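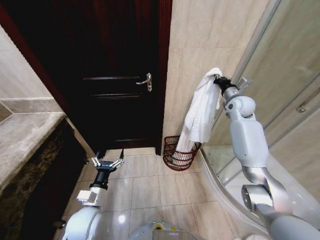 Bathroom door, closed, with the lever handle

Bathroom door sticks every winter, do I plane it or wait?
Posted in Doors and Windows by Nyokabi Masanja, Kiltcombe

Hi all, we moved into this unit in March and the bathroom door is driving me up the wall. It's a dark wood one with a lever handle, and it shuts fine most mornings, but after two of us have had a shower it grabs along the handle side near the top and you have to give it a proper shoulder to get out. My dad says take it off and plane it. My neighbour says never plane a door while it's swollen or you'll have a gap you can post a letter through once it dries. Who's right? I've got a block plane (his, old) and some sandpaper, and I've hung exactly one door in my life. The colour is lovely so I'd hate to wreck it. Oh, and we rent with an option to buy, if that matters!

Colton Cloutier
Neighbour's right. Check the hinges first though. Half the sticking doors I get called to have a top hinge that's worked loose, and the door leans over into the jamb on the handle side, up high, exactly where you say yours is grabbing. Open it halfway, grab the handle and lift. If it moves, there's your trouble. Take out one screw at a time from the top hinge on the frame side and put in a longer one that reaches the stud. I did 3 doors like that at my sister's place in Jundville and didn't touch the plane once.

If the hinges are solid, slide a bit of paper down the gap with the door shut and put pencil marks where it jams. Then wait for a dry spell and see if the marks still line up. Only take off a whisker, and go from the edge towards the middle at the corners or you'll split the grain. Whatever you take off, seal the bare timber the same day. Top and bottom edges too, painters skip those all the time and that's where the steam gets in.

Boyang Qian
just rub a candle on it. works for mine

Emmanuel Kimaro
Agree with Colton on the hinges. I'd also look at your fan. Ours in the old flat was running but the duct had come off in the ceiling, so all the steam was going nowhere useful and every door down that end swelled up. Hold a square of toilet paper to the grille and see if it sticks. I ended up replacing the fan and leaving it on for 30 minutes after showers, and the door freed itself up over a few weeks.

Since you're renting, get the okay from the owner in writing before you plane anything. Tightening a screw is one thing, but a shaved door can come out of your bond, and matching a dark stain is a pain if you don't know what was used the first time. Candle wax is fine for now but it'll stop any finish from sticking later, so clean it off with turps before you seal.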